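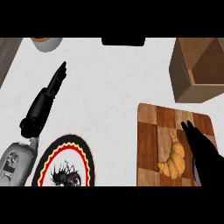 marble-look tabletop, rendered

So Grustix says its new data platform "anonymizes" customer location records before selling them on. I read the policy page. 2949 words, and the word "anonymous" is never defined.

They strip the name and keep the device ID, the zip code and a ping every 45 seconds. Give me a week of that and I can tell you where the person sleeps.

Zoltville signed up anyway. The city says it's for bus planning. Fine, but why does bus planning need 300 days of history on phones that never got on a bus?

I asked for the contract. Got one page back with the price blacked out.

Vomstead tried the same pitch in June and dropped it after almost 3745 people opted out. Zoltville has no opt-out form that I can find. If there is one, send me the link.

And "trusted partners" is still plural. Who are they?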